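FOR IMMEDIATE RELEASE

Stileo Opens Repair and Refresh Week for Well-Loved Corduroy Bags

TOSTANCE, 26 Feb 2022 — If you have a corduroy bag at home that has carried your lunch, your library books and half your life, Stileo would love to see it. Our shop on the Tostance arcade is setting aside a full week to brush, mend and re-strap everyday bags, and we have room for about 200 of them. 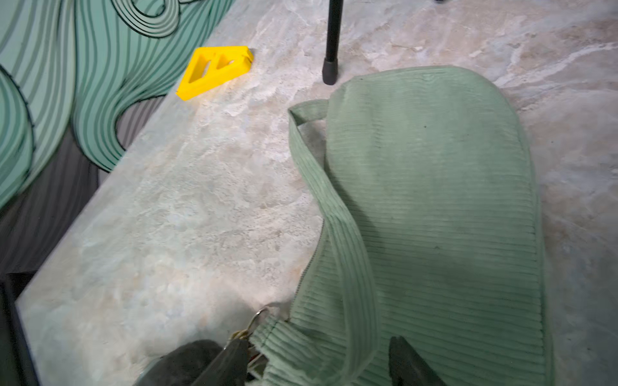

Corduroy is a friendly fabric, but it does hold on to things, and most of us never think to brush it until company is coming. A light color such as sage green will show small dark specks and the odd smudge on the ribbing long before a navy one does. We'll go over the ribs with a soft brush, run the zipper and look at the rings where the strap joins on — please take your keys off first, as we'd hate to mix them up!

Each bag takes 10 minutes or so at the table, and you are very welcome to stay and chat while you wait. Straps, snaps and thread come from our friends at Aquino, who have supplied us since our first July sale.
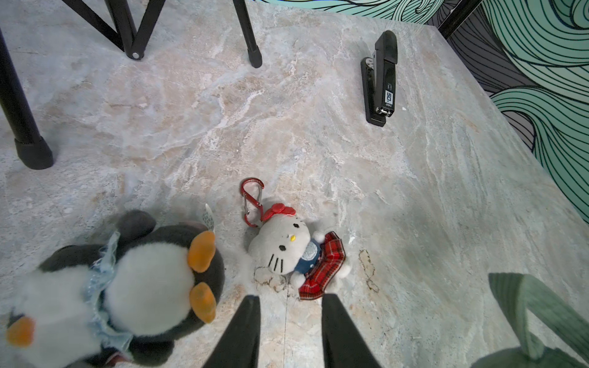

Bags that need a longer stay will go to the Trutier workroom and come back within the month, with a handwritten note of what was done.

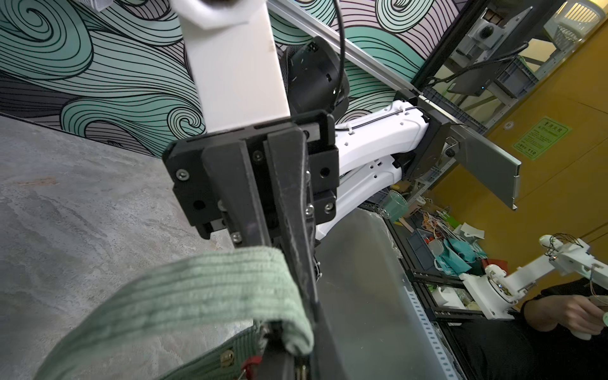 How to Take Part

Brushing is free. Simply stop by the front counter with your bag, emptied out if you can manage it.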